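Progress report: Dina handset field trial
To: Anatole Moulin, Histach Fund
From: Dehua Ding
20/05/2023

Hi Anatole,

You asked for something you could read over a coffee instead of another spreadsheet, so I'm going to write this the way I'd tell it to you on the phone. The spreadsheet is still coming (sorry!), and the budget lines are in it.

The big news is that all 100 phones are out in people's hands. We finished handing them over in April, in the town of Mulder and the farms north of it, and I've been carrying one as my only phone ever since. No backup in my bag, no cheating. I figured if I'm asking other people to live with the Dina, I should have to live with it too.

So what's it like? The screen is lovely outdoors. I can read a text in full sun without doing that thing where you cup your hand over the glass. Calls are clear, and the speaker is loud enough that one farmer leaves his on a fence post and just shouts at it. The case has a nice grip to it and I've dropped mine more than I'd like to admit, on gravel mostly, and it has scuffs on the corners but the glass is fine.
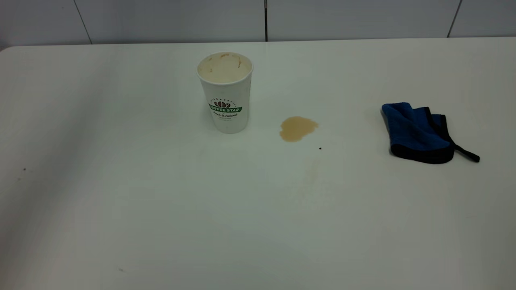
Battery is where I have mixed feelings. On the software we shipped with, mine was dying before dinner, and I was getting grumpy messages from testers saying the same. Dreltton (the shop doing our firmware) found that the phone kept hunting for a signal even when it already had a decent one. They sent us a fix, I put it on my own handset first, and now I get through a full day and wake up with enough left to make a call. Most of the testers have the update by now. The ones who don't are mainly people who never connect to wifi, so I've been driving out and doing those by hand, which eats up an afternoon but does get me a lot of free pie.

The camera is just okay. In daylight the pictures are perfectly good for sending to your sister. Indoors at night they go muddy, and the shutter is slow enough that anything with a tail has left the room by the time it clicks. I don't want to spend grant money chasing that. People in this trial told us at signup that they wanted calls, texts, maps and weather, and I'd like to stick to those four.
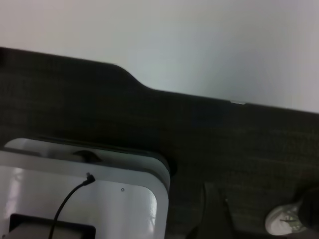
Returns, then. We've had 4 handsets come back. Two of those had charging ports that wiggled until the cable wouldn't sit right, one had a dead patch on the touchscreen, and one belonged to a lady who tried it for a week and wanted her flip phone back. Fair enough! The port problem bothers me the most. I opened up both of the bad ones with Dreltton on a video call and the solder on the port looked thin to all of us. They're changing that step for the spare units, and I've asked everyone in the trial to tell me right away if their cable starts feeling loose.

Something I got wrong: I planned one help session a month and thought that would be plenty. It wasn't even close. The first was packed, people had brought their husbands' phones and their neighbors' tablets, and I lost my voice. We're doing 2 a month now, and I moved the hours later so folks can come after chores. I had to shift a little money out of printing to pay for the room. It's under the limit where I need your sign-off, but I wanted you to hear it from me.

The settings menu still needs work. Text size is buried three screens down, and it's the first thing nearly everyone asks me for. Dreltton has promised to put it on the front page of the menu in the next update, and I'll be testing that build before it goes out to anybody.

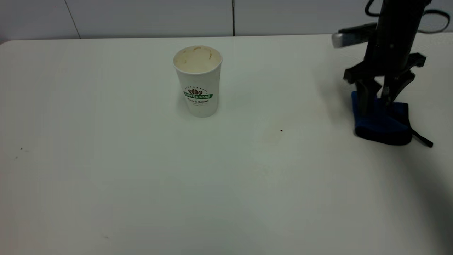
Do we need more money to fix the charging ports?
The repair work is covered by our agreement with Dreltton, so the only cost to the grant is postage, and there's enough in the shipping line for that.

Next up for me is the midpoint survey. I've cut it way down from the draft you saw, since the old one took so long that my own mother gave up on it. I'll send you the new version before it goes out, and if you want a question added, tell me soon. I'd also love to get you out here for one of the help sessions. Bring a charger and be ready to explain voicemail.

Still open on my list: the last of the hand updates, the spare units with the new solder, and getting your spreadsheet finished.

Talk soon,
Dehua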